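How to get marks off a white tabletop

A white tabletop shows everything: tea rings, biro, the grey smear left by a sleeve. Most of it will come off with things you already have under the sink, provided you start gently and work up. The steps below are for laminate, painted and lacquered tops. Marble and other stone need different treatment and are on a separate page.

What you need

Two soft cloths, one for washing and one for drying
Washing-up liquid
Bicarbonate of soda
White vinegar (not for painted tops)
Surgical spirit
A plastic scraper or an old bank card
Cotton buds

Find out what the top is made of

Look at the underside and the edge. Laminate usually has a thin band along the edge, sometimes a slightly different white from the top, and bare board or a brown backing sheet underneath. A painted top will often show brush or roller marks if you look along it with a lamp held low. Lacquer is smoother and shinier, and the finish carries on round the corners without a join.

If you can't tell, treat it as painted. That is the softest of the three and anything safe for paint is safe for the others.

Step 1. Wash it first

Put a small squirt of washing-up liquid in a bowl of warm water. Wring the cloth out well so that it's damp and doesn't drip, and wipe the whole top from one end to the other. Rinse the cloth, go over it again with clean water, then dry it. Water left standing at a joint or along an edge band will get in and swell the board.

Do this before you try anything stronger. A good many stains turn out to be a film of grease with dust stuck to it.

Step 2. Wait and look again

Let the top dry fully and check it in daylight, morning if you can. Kitchen bulbs make old yellowing look like dirt, and you can waste an hour scrubbing at it. Mark each stain that's left with a small piece of masking tape beside it, not on it. 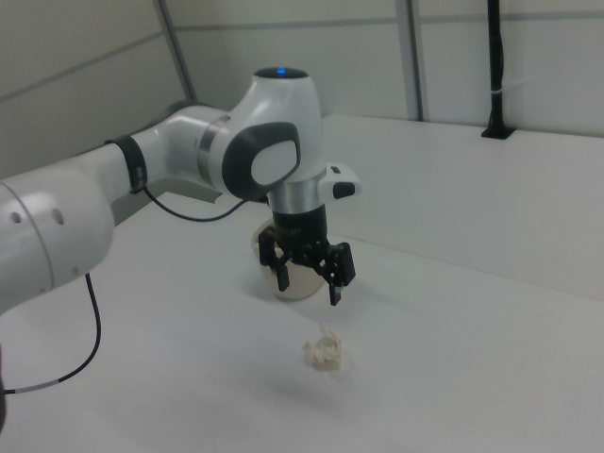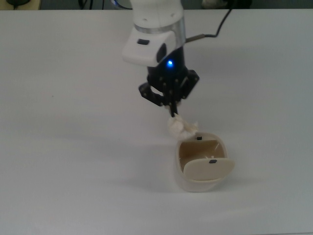

Delyth Orchard
Household editor, Ukstead

Step 3. Treat each mark by type

Tea and coffee. Mix two teaspoons of bicarbonate of soda with enough water to make a paste. Spread it over the ring, leave it for nine minutes and wipe it off with a damp cloth. Don't rub while the paste is on, particularly on gloss, as it's slightly gritty.

Biro and felt tip. Dip a cotton bud in surgical spirit and roll it along the line. Change the bud as soon as it picks up colour or you'll spread the ink. Try a hidden corner first on paint or lacquer. If any white comes off on the bud, stop and go back to soapy water.

Candle wax. Let it set hard, then push the plastic scraper under it at a low angle. Wipe the greasy patch that remains with neat washing-up liquid.

Sticky tape and labels. Warm the patch with a hairdryer on its low setting, peel back what you can, and take off the rest with a little cooking oil on a cloth. Wash the oil away afterwards.

Limescale, laminate only. Equal parts white vinegar and water, left for a few minutes and rinsed twice.

Step 4. Scuffs and fine scratches

Nothing will lift a scratch out of laminate. You can make it less obvious with a white furniture wax stick, rubbed across the scratch and buffed.

On lacquer, light scuffs can be polished out by hand with 2,000 grit wet-and-dry paper, used wet and with very little pressure, followed by a polishing compound. Don't be tempted to start at 400 to save time – it cuts straight through a thin finish and you'll be respraying. 400 is the right paper for keying a painted top before a fresh coat, and that's all I use it for on tables.

Step 5. Rinse and dry everything

Even if you only treated one corner, wash and dry the whole top again at the end. Leftover bicarbonate dries to a chalky bloom, and leftover spirit or oil will pick up dust by the evening.

What to avoid

Bleach yellows some laminates and dulls paint. Cream cleaners and melamine foam sponges both work by abrasion, so they leave a matt patch on a shiny top. Steam cleaners loosen the glue under edge banding. I lost the front edge of a desk that way, at the old Skutthorpe flat, and had to iron on a new strip.

Hot pans need a trivet whatever the top is made of. Painted finishes can soften at 80 degrees, well below the heat of a pan off the hob.

Day to day

A dry microfibre cloth in the evening and a soapy wipe once a week is enough for most tables. Wash the cloths without fabric softener, which leaves streaks on gloss.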